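Stories > Workbench > Interviews

News Interviews Events Contact

Nighat Tarar poured me tea before she would talk about grippers, and I was glad of it, the December wind being what it is in Dimthorpe. She has spent two years teaching robots by hand, and she still sounds delighted by it.

"You just do the job yourself, with the gripper as your fingers," she told me. "Then you do it again – 38 times before lunch, on a good day!"

Paper cups are her favorite lesson, because (as she cheerfully admits) she used to crush them. Her colleague Maribel Agudelo prefers steering the arm remotely, and the two have argued over it, very fondly, ever since they met.

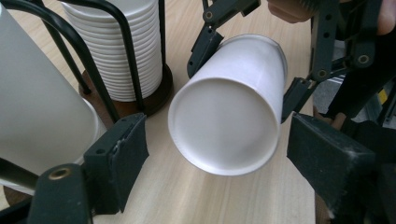

"Maribel likes to sit back with her controls," Nighat went on, "but I want to feel how hard I'm squeezing. With a paper cup you learn that in your wrist, and you slow down without ever deciding to." They have 1135 demonstrations saved so far, and she'd like plenty more.

We use cookies to improve your visit. Accept | Settings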